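Droko Gripper Kit for school clubs
Wrist plate, two-finger, fits the Were practice arm 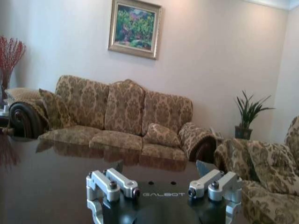 Club Equipment Sheet, Issue 7, page 5

Two metal finger assemblies on a black plate, fingers open, reaching over a polished dark tabletop. Sofa behind. Home-task practice for the Prillilville league, living room round.

What the kit is for: clubs entering the household tasks. Pick up, carry, put down. Tables, seats, soft stuff like throw pillows. Glossy tops are the hard part, reflections fool the vision code, so practice on one before July.

In the box
Wrist plate and screws
Finger set, left and right
Hex keys
Cable, 450 mm
Printed setup card (new version, the old one had the wiring backwards)

Not in the box: arm, power supply, laptop. Check the plug on your arm first, older Were arms need the adaptor, ask us.

Setup. Bolt plate to wrist. Fingers fully open before power on. Run the homing script, then slow speed only untill the team captain signs the check sheet. Keep hair and sleeves back.

Price: 427 per kit, club rate. Loan kits go out for 5 weeks, one per school, return it clean and with ALL the hex keys please.

Spares. Finger pads and pivot bolts from Prikov, same order form. Pads wear fast on fabric, get extra.

Club notes from Colm Kinsella: start with a pillow, it forgives a bad grip. Then a cup, plastic. Glass comes last and only with a coach at the table.

Code samples and the practice task list are on the club drive, folder "gripper". Questions on loans or teh waiting list go to Welington Andrade, put your school name in the subject line.

Updated 23 Apr 2018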